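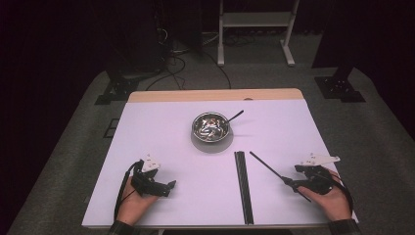
VUDASCOMBE, December

Open enrollment closes Friday – please read this one

Quick one from the benefits desk, except it isn't that quick, sorry. Open enrollment for next year's health plans shuts at 5 p.m. Friday. Not midnight. The old flyer said midnight and a few copies are still up in the Mutmont Road building. If you see one, take it down.

As of this morning 136 of you haven't touched the form. Some of you don't need to. More on that below. But some of you really do, and I'd hate to be having the January conversation again, the one where a person finds out at the pharmacy counter.

What's changing

The big one. The plan we've all been calling "the middle plan" is going away. It does not exist on January 1. If you're on it and do nothing, you get moved to the Aidoo Basic plan, single coverage only. Read that again if you've got kids or a spouse on yours. Single coverage only. Dependents do not move with you automatically, they have to be added by hand on page 4 of the form.

The low deductible plan stays. Premium goes up a bit, see your own rate sheet because it depends on your hours and who you cover and I am not going to type them all out here. Same network as last year for doctors and hospitals.

The high deductible plan stays too, and it now comes with a $200 company deposit into your health savings account. One time, lands with the second paycheck in January. You do have to open the account to get it. Gifty Essien in payroll has asked me to say this in capital letters so: OPEN THE ACCOUNT. She can't deposit money into an account that isn't there, and last year she spent a good part of February chasing people.

Dental and vision. Same carrier, same cards. Orthodontia is still kids only. I asked. Still no.

Who can skip the form

If you're on the low deductible plan or the high deductible plan, and you want to stay exactly where you are, and nobody is joining or leaving your coverage, and you don't use a flexible spending account, you can leave it alone. It rolls over.

If any one of those isn't true, fill it in.

Flexible spending accounts never roll over, by the way. You have to pick a new amount each year, even if it's the same amount. This catches people every December. If you leave it blank you get zero and I can't fix it later without a qualifying event – marriage, baby, divorce, losing other coverage, that kind of thing. Forgetting is not a qualifying event.

Old FSA money

While we're on it. Whatever's left in this year's account, check the balance now. Glasses, contacts, dental work, bandages, sunscreen, most over the counter stuff. Receipts need a date and the name of the item on them. A card slip with just a total gets kicked back. Pictures of receipts are fine if they're readible.

Childcare accounts are separate from the medical one and have a seperate form. Don't mix the two. Wilmer Arboleda on second shift put his daughter's after-school fees on the medical side and it took us 3 rounds of paperwork to get it sorted out. He said I could use him as the warning, so thank you Wilmer.

Life insurance

Basic life is still paid by the company, you don't need to do anything to have it. But look at your beneficiary. Please. It takes a minute. The form on file wins, whatever your will says, whatever everybody in the family knows you meant. We have people here whose beneficiary is an ex, or a parent who died years ago. Open the portal, click your name, click Beneficiaries. If it says "none on file" that's not good either.

You can buy extra life coverage this year without answering health questions, up to one times your salary. Above that, there's a questionnaire. This is only for open enrollment, they don't usually leave that window open so if you've been putting it off, now's the time.

Short term disability – no change. Starts after the waiting period on your rate sheet. Covers part of your pay, not all of it.

New: accident plan through Zondetetti

A few people on the warehouse side asked for this so we added it. Optional, you pay all of it, comes out of your check. It pays you a flat cash amount for certain injuries, broken bones, stitches, ER visit. It is not health insurance and it doesn't replace health insurance. If you're picking the high deductible plan it may be worth a look, and if you already have decent savings maybe not. I don't get anything either way. The summary is four pages and the exclusions are on the last one, so start there.

Getting help

I'm in the Vudascombe office every day this week from 7:30 till 5, and I'll stay late Thursday for second shift. Come by the break room side door, the front one locks at 5. Bring your rate sheet, your dependents' birth dates and their Social Security numbers. Most of the trips back and forth are for those numbers.

If you'd prefer Spanish, Wilmer has kindly offered to sit in, just tell me ahead so I can square it with his lead.

No computer at home? There's one outside payroll you can use on breaks. Log out after. Somebody left themselves logged in on Monday with their whole pay history up and I'd rather that didn't happen to you.

Paper forms still work, but they have to be in my hand by 5 Friday. Under the door at 6 doesn't count, the file goes to the carrier at 5:30 and I don't control that part.

You'll get a confirmation email once it's in. Save it or print it. If you don't have one by Monday lunch, call me, ext. 136 is payroll and they'll put you through, my own line is being moved to the new desk and is doing something odd.

New cards mail out the last week of December. If your address changed this year, update it before Friday too, same portal, top right corner. The post office won't always forward them.

Retirement plan changes are on their own schedule, you can change your contribution any pay period. Separate note coming on that in January.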